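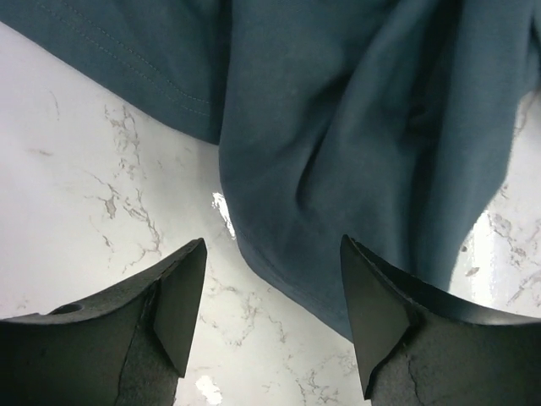
Can any machine fold a T-shirt yet?
Posted in Home & Chores 26/06/2018

Francine Simard
So I have 4 kids and the laundry never ends. I keep seeing clips of robot arms folding clothes and my sister swears there'll be one in every house by the time mine are in high school. Is there anything I could buy now, or is it all demos? I don't care about pants or sheets. T-shirts would be enough — soft, stretchy, usually in a wad when they come out of the dryer. I could clear off a counter for it.

Harpreet Fehr
Not for home, no. I work on packing lines and we've had arms on boxes for years, because a box stays the shape it was. A knit shirt is a different shape every time you drop it. The gripper has to find an edge, and when the thing is bunched up a fold looks an awful lot like an edge. A stitched hem helps a lot if it happens to land facing up. Then it has to pinch one layer and leave the one under it alone, which my own fingers mess up half the time (and I have feeling in mine!). Shiny counters can be a pain too, the glare confuses some cameras. We had a shirt cell on trial last December and it took 4 minutes on a good one. I can do 20 in that time. If you want help today, get one of those plastic flip boards and put the oldest kid on it.

Koskela
robot vacuum is all you need, ours is great

Skotau
Agree with Harpreet mostly, but I wouldn't say never. Some of the machines that fold want you to clip each shirt on by the shoulders first, and by then you've done the annoying part yourself. I'd wait for one that takes the whole basket. Until then my 2 teenagers get their shirts rolled, and they've never complained.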